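Vuteo H2 Hand-Held Gripper Pair
Equipment page - Oltham test bench

Category: hand-held data capture
Supplied as: left and right unit, marker cubes, head strap mount
Part no.: 777
Camera rate: 30 fps

The H2 is a two-finger gripper worked directly by the operator. We compared it with the Nazarenko parallel unit, using the same arm controller and the same objects. The H2 has a vented housing and a wide camera view. Overhead lights stay in view for much of a normal task, so exposure should be locked before the first run.

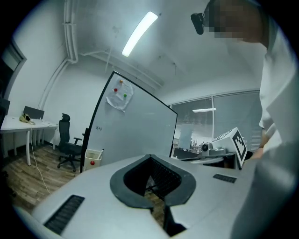

Tracking

Each unit carries a cube printed with square markers. The head camera reads both cubes and gives the position of one gripper relative to the other. Tracking held while the hands worked close together at floor level, and small items near the jaws did not confuse it. Loss was most common when a forearm covered a cube. 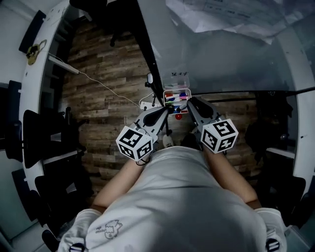
Recovery after a loss took five frames on the H2 and longer on the Nazarenko unit, which has one flat marker per hand. Both lost tracking when a cube was turned fully away from the head camera.

Payload limit: 600 g per unit
Calibration: once per session, repeated after any knock to a cube
Controller: Cultgate, firmware from July or later

Known issue: jaw slip on smooth, round items. Replacement finger pads are listed separately.

Test notes by Obadia Nyamweya. Loan units go out on Friday - book through the Oltham bench desk.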